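Notes from the snack shelf

It's November, so the snack shelf gets its yearly overhaul and you get to hear all about it. Several of you wrote in after the last issue to ask how I keep up with the granola bars, and I'm flattered that anyone thinks I do. I buy the big mixed cartons from Sinaga, the discount place out past Stondberg, and for a long time I just tore the top off and shoved the whole thing in the cupboard. By the second week all the good ones were gone and there was a layer of peanut butter at the bottom going stale (my household has opinions about peanut butter).

So now everything comes out of the carton the minute I get home. I dump the bars on the table, spread them around until I can see what flavors I've got, and then they go into a clear bin. I tried a pretty lidded basket first and it was hopeless! People won't dig. If they can see a blue wrapper through the side they'll reach in for it, and if they can't, they'll tell you we're out of snacks.

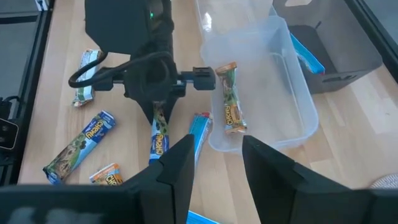 The other thing I've changed is which way up they go. Standing on end, like files in a drawer, you can flip through them with one finger and pull out the one you want. Lying flat, they slide all over each other and the bottom ones get crushed. Chewy bars will forgive you for that, mostly. The crunchy kind turn to gravel, so I keep those in a separate tub up high, next to the tea.

Old bars to the front, new bars behind. I know, I know, everybody says it. But I write the month on a scrap of masking tape and stick it to the bin, and that has been enough to keep me straight. When I cleaned out the cupboard this time I found a Trostia fig bar so hard I could have hung a picture with it – that one predates the tape.

Godfrey Obura wrote to say he sorts his by who eats them, one small bin per kid, and refills them all at 7 in the morning before the lunches get packed. I love this and I would never manage it. He also says the narrow Brokberg bins fit two across on a standard shelf, which I haven't tried, but my shelf is an odd depth anyway and I'd want to measure first.

If you've got a way of keeping the chocolate chip ones from vanishing by midweek, please write in. I've been hiding a few behind the oatmeal – and somebody in this house has started eating a lot more oatmeal.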